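Call for Participants: Household Chores and Machines
Erar Study, Hidalville

The Erar study invites adults living in or near Hidalville to help judge whether machines can yet be trusted with ordinary chores. The study is directed by Orysia Levchenko.

Participants will attend two sessions at the Wullport building, on a Thursday at 7 p.m. At each session they will watch nine chores carried out by robot arms and score every one for care, speed and tidiness. The chores include wiping surfaces, folding towels and lining a bucket with a bin bag. No technical knowledge is needed. Applicants must be over 18 and must do a regular share of the housework at home. Travel costs will be repaid on production of a ticket.
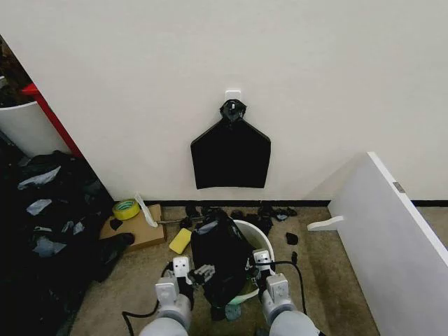

Mészáros wrote after an earlier round that a machine may be as slow as it likes with the rubbish, provided that one need not go back and do the job again. Scores for speed and for quality are accordingly recorded on separate sheets.

Applications should be made in writing to Room 203, Wullport, Hidalville, before the end of April. Please state any access requirements.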